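Home | Bench notes | Kitchen trials | Supplies | Archive

Filed under: Workshop notebook, automation, prep line

Thursday, started 7:40

Second entry on the prep line question. Last one was mostly me complaining, so I'll try to put down things we can use.

Where we are. Burkarton wants the basket work off people's hands by the end of the quarter: lowering, lifting, draining, setting down. The plan from Tidia says the arm learns from demonstrations done by our own staff, and then it takes over "the repetitive portion." I read the plan twice. It has a figure for how many demonstrations (4000) and no figure for how long a cook stands at a table doing them. I asked. The answer was that it depends on the cook.

So I timed it. Pot on the table, mesh strainer, hand-held gripper, same move over and over. I managed 14 good ones before my wrist wanted a break, and I was not going fast. The squeeze on the trigger is small but it is the same squeeze every time, and it lands right where the old ladle trouble used to land. If we are doing this to save wrists, somebody should write down that we spend wrists first.

Things I noticed while doing it:

- You stop cooking. With a ladle I look at the food. With the gripper I look at the fingers. Took me most of the morning to see I was doing it.
- The soft fingers are kinder to a thin rim than I expected. Credit where due. They give, and a hard jaw would dent it.
- They don't tell you anything back, though. A full strainer and a half-full one feel nearly alike through the handle. By hand I'd know before it cleared the rim.
- Everyone does the move differently. I tip left. The early shift person tips toward herself. Are we teaching it one way or all of them? Ask Tidia. Asked before, got "variety is good." Fine, but then who decides which spills count as variety.

Numbers from Merwood, such as they are. Their site has had a line running since February and they sent over a sheet. 700 portions a shift before, 670 after, and they call that level. I call it 30 short. They say the gap closes. The sheet has no row for the person who stands by to clear jams, and I know there is one, the sheet has her break times on it. That job used to be called cook. It pays a grade lower now. None of this is in the plan either.

I don't want to be the one who is against everything. The fryer timer was a good change and I argued against that too - wrong, and I said so at the time. What bothers me here is that the boring part is also the part where new people learn. You spend your first weeks draining and lifting and by the end of it you can tell by the weight. Take that out and I don't know where they pick it up. Watching a screen, I suppose.

Asked for, not yet had:
1. Hours per cook for the demonstrations, and whether they come out of prep time.
2. What grade the standby job will be. In writing.
3. A plain list of what stops the arm and who is allowed to restart it.
4. Somebody to try it with gloves on. I did mine bare-handed and we don't work bare-handed.

Roughly half the crew say they'd do a demonstration session if it's paid as its own task. The rest want to see the answer to 2 first. I'm with the rest.

Wrist at 3 pm: stiff across the thumb side, okay by the time I'd washed up. Will try left hand next and see if it is any better. Handle sits a bit far forward for me, might pack it out with tape. 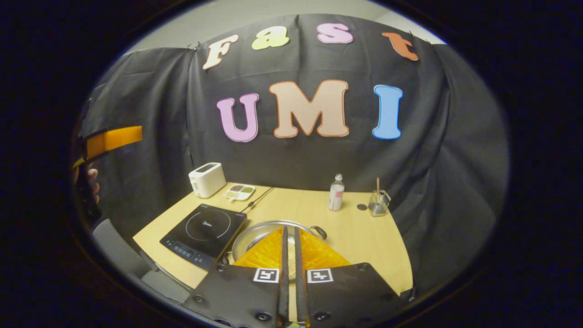

Gautam added under this that the grade question went up the line two weeks ago and came back with no answer, and that the 670 at Merwood leaves out the days the line was down. Also that taping the handle is fine as long as the tape stays off the square markers, and could whoever does the glove trial please use the thick pair, the thin ones prove nothing.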